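Thread: what a bottle-handling cell changed for the people on one shift. I run line maintenance at Purnen, where we sort and re-pack mixed returned drinks stock. Posting this in pieces between jobs. 1/18 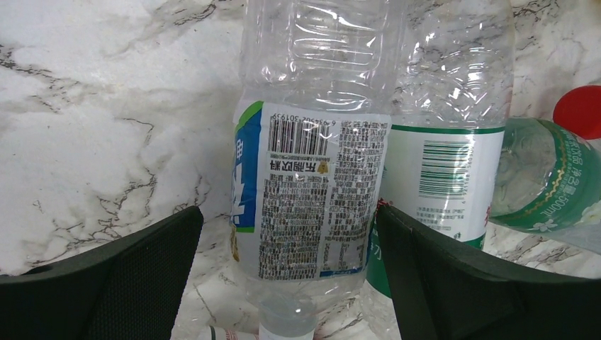
Wrist camera, sorting cell. Clear bottle between the fingers, cap down, label upside down.

Apr 21, 2022

2/ The job in short. Stock comes back from shops in mixed crates. Someone takes each bottle, reads the label, decides where it goes and puts it there. Before the cell, that was 11 people on a shift, all doing the same thing at the same bench height.

3/ The cell does the picking and most of the reading. Arm and fingers from Dastodex, crate tracking software from Abera. It went live in November. There are now 3 people at the cell and the others work elsewhere on site. No one was let go, which I mention early as it is always the first reply.

4/ Orientation is the main problem. A bottle standing on its base is easy. A bottle standing on its cap gives you the barcode the wrong way up, and the text too. The barcode reader does not care. The text reader does, so we rotate the crop and read it a second time.

5/ A barcode printed sideways on the label is also fine, provided the bottle is upright and the code faces the camera. If it faces away, the arm has to turn the bottle. Each turn costs time, and clear plastic does not like being turned by fingers set for something stiffer.

6/ Bottles lying down are a separate case. The fingers come in from above and need the long axis of the bottle before they close. A strong label colour helps find the body. A red cap against a green label helps find the neck. Clear bottle, white cap, pale surface: much harder.

7/ On pale surfaces. The marble pattern under the bottles was chosen to make life awkward for the vision. Dark veins seen through clear plastic look like edges. If the software copes with that, it will cope with a scuffed crate liner. I argued against it at the time and have changed my mind.

8/ Reflections. Ribs and moulded panels throw bright spots, and the bright spots move when the arm moves. We take the reading with the arm still. It is slower on paper and quicker over a shift, as there are fewer second attempts.

9/ Grip force. Thin bottles crinkle. Too little force and they slip, too much and the label creases across the code. The setting is held per product and the people at the cell can change it. That last part took a long argument with the supplier.

10/ Now the people. The old job was hands and eyes, all shift. Wrists were the usual complaint, then necks. Our first aid book shows fewer entries for both since the change. I would not put a percentage on it from one site.

11/ The new job is exceptions. The cell stops, a light comes on, someone looks at the screen and answers a question: which product is this, which way up, take it or leave it. On a good shift that is 62 questions. On a bad one we stop the cell and sort by hand.

12/ Exceptions are tiring in a different way. You wait, then you have to be right, then you wait again. Two people asked to go back to bench work in the first month, and we moved them. The rota now swaps people off the screen at every break. It should have done so from day one.

13/ Language. A good part of the stock is imported and carries Chinese labels. On the bench this was handled by the few people who could read them and by everyone else remembering colours. The barcode covers most of it now. Where it fails, the same few people get called over, so that knowledge still matters. It is in their job description now and in their pay. It was in neither before.

14/ Things the bench did that the cell does not: notice a sticky crate, smell a leak, spot that a whole delivery is wrong before the second crate is open. We lost all of that for several weeks. There is now a person at goods-in who opens the first crate of every load by hand.

15/ Pace. The bench had a pace set by whoever was quickest. The cell has its own and does not speed up before lunch. Some people like this. Others say the shift feels longer. Both views come from people whose judgement I trust, so I have no conclusion to offer.

16/ Monitoring. Abera logs every answer given at the screen against a login. We asked for the login to be dropped from the daily report and it was. Supervisors see the cell's totals only. If your site is buying anything similar, settle this before the contract is signed. Afterwards it is a paid change.

17/ Training took longer than quoted. The supplier's course covers starting, stopping and clearing a jam. It does not cover why a bottle was refused, and that is most of the work. We wrote our own sheet with pictures from the wrist camera, one refused bottle per page, and keep it next to the screen.

18/ Next is the Plondico trial: softer finger pads for thin-walled bottles. I expect fewer creased labels and more pad changes. The pad changes will land on my team, so I have asked for them to be counted from the start. Will add to this thread when there are figures.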